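Quarterly walk-through, Gokent building, ground floor and kitchen
Inspector: Khôi Lã
July, started 7:40 a.m.

1. Exit doors open from inside without a key. YES
Both do. The rear one needs a shoulder. I was told it's "only in humid weather." It was the same in the last report, and that was winter.

2. Exit path clear. NO
Stacked chairs again, 17 inches into the hallway. The answer I got was that they're going to storage. Which storage? The closet is full.

3. Extinguishers tagged and in date. PARTLY
Kitchen unit is fine. The one by the stairs has a tag with initials and no month. I don't accept initials.

4. Smoke alarms tested. CLAIMED
The log shows 13 passes, all in the same pen, all at the same time of day. I pressed the one in the dining room myself and it worked. I'd like the rest done with me standing there.

5. Table linens and loose fabric kept away from heat. YES, for now
The Wegener supplier sheet calls the tablecloths "flame resistant." It doesn't say to what standard, or after how many washes. Treat them as ordinary cloth until somebody produces a certificate. 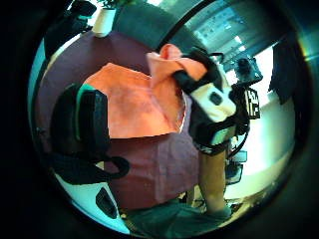

Reinhold Schwerdtfeger disagrees with item 5 and wants it noted that the treatment is good for 70 washes and that the laundry keeps count. I asked for the count. He is looking for it.

6. Hot water at hand sink, limit 120 F. YES
Measured twice.

7. Extension cords. NO
One under the rug by the Orel heater. Remove the cord. Taping the rug down, as proposed, makes it worse.

8. First aid kit stocked. YES
Burn gel is new. Bandages are the cheap kind and won't stick.

Open items: 2, 3, 4, 7. Item 5 stays open if the laundry count doesn't turn up. Send corrections to the Lollura office before the next walk-through, with photos of the hallway taken during business hours.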